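Prurnero
Home / Computers / Refurbished / Part-built towers

Hegarty Desktop Tower, Refurbished – Part-built, No Processor

£121.00 including VAT
9 in stock
Delivery to UK mainland addresses included

Quantity
Add to basket
Add to wish list

Overview

The Hegarty is an ordinary office desktop tower, bought in from companies that are replacing their machines. We sell it part-built. You get the case, motherboard, power supply and case fan, cleaned and checked, and you add the processor, cooler, memory and drive yourself. It suits people who already have those parts in a drawer, and colleges that want machines for students to build and take apart again.

It is not a gaming computer. The power supply was chosen by the original maker for office use and has no spare leads for a large graphics card. If you want something for games, please look at our Jorneck range instead.
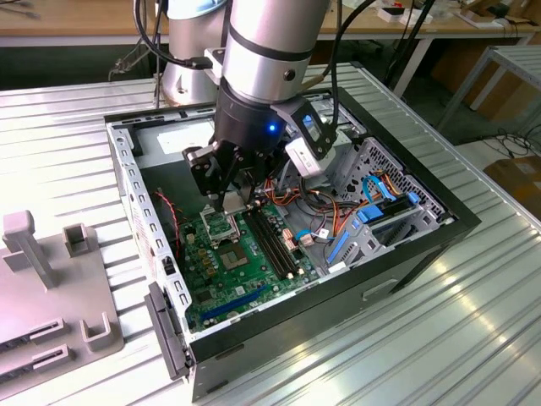 Black case opened up on the bench, with the motherboard and processor socket inside.

What's in the box

Tower case with side panel and screws
Motherboard, fitted
Power supply, fitted
Rear case fan, fitted
Mains lead with UK plug
Printed leaflet listing the processors and memory that will work

Not included: processor, cooler, memory, hard drive or SSD, operating system, keyboard, mouse, monitor. Thermal paste is sold separately and is not supplied with the tower.

Choosing a processor and memory

The leaflet in the box is the list we work from, and there is a copy under Downloads at the foot of this page. If your processor is not on it, assume it will not work. We are happy to answer questions before you buy, but please send us the full part number printed on the metal lid. The name of the range on its own is not enough.

Memory can be fitted singly or as a pair. A matched pair is a little quicker in use, although for letters, email and spreadsheets most people will not notice. Laptop memory does not fit.

For storage we suggest an SSD. An older hard drive will do the job but start-up is slow, and drives that have been sitting in a loft for years are often on their way out.

Condition and grading

All Hegarty towers on this page are Grade B. Expect light scratches on the case, and sometimes a patch where an asset sticker has been taken off. Dents, cracked fronts and missing feet are not accepted at Grade B. If your tower arrives with any of these, send it back and we will pay the postage.

The inside is cleaned with a brush and compressed air. We do not respray cases or replace front panels. The exact shade of black on the side panel may not match the front on every unit.

What we check

Each tower is tested with our own processor and memory before these are removed and the unit is packed. We check that it starts, that all USB ports work front and back, that the network port gets a connection, and that sound comes out of the headphone socket. The clock battery is replaced on every machine. The power supply gets a separate electrical safety test and carries a pass label on the back.

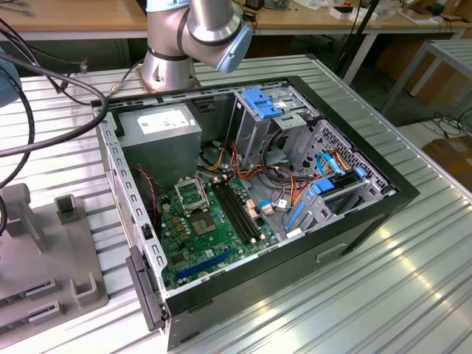
Fitting your own parts

Work on a flat, clear surface with good light, and leave the mains lead unplugged until the side panel is back on. Touch bare metal on the case before handling the processor or memory.

Processors go in one way only. Match the small triangle on the corner of the processor to the mark by the socket, lower it straight down and do not press on it. Close the bracket, then fit the cooler. Bent contacts in the socket are the most common fault on boards returned to us, and they are not covered by the guarantee.

Memory needs more of a push than people expect – the latches should click into place at the ends of the slot. If the tower beeps and shows nothing on screen, take the memory out and fit it again before trying anything else.

Delivery

Orders are sent within 3 working days by tracked courier. A signature is needed. The box weighs around 9 kg and is awkward to carry on stairs, so tell us in the order notes if you would like it left with a neighbour or at reception. We do not currently deliver to the Channel Islands.

Schools and charities ordering by invoice should contact Mehrangiz Sharifi in the sales office.

Guarantee and returns

Parts supplied by us are guaranteed for 100 days from delivery. Unused towers may be returned for a refund in the original box. Please contact us for a returns number first, as parcels without one are put to one side and take longer to deal with.

Customer reviews

Chi-keung Poon – 5 stars
Used it to rehouse parts from a machine with a dead board. Started first time. One scratch on the top, as described.

Sum-yee Hsieh – 4 stars
Good value. Would have liked a second drive lead in the box. Had to order one.

Ka-ming Wan – 3 stars
Works fine but the case fan is louder than my old one. Swapped it for a Hirkia fan and it is much better.

You may also need

Hirkia quiet case fan
Jorneck thermal paste, small tube
Drive lead and screw pack

Downloads

Processor and memory list
Guarantee terms

Page last updated: September 29, 2021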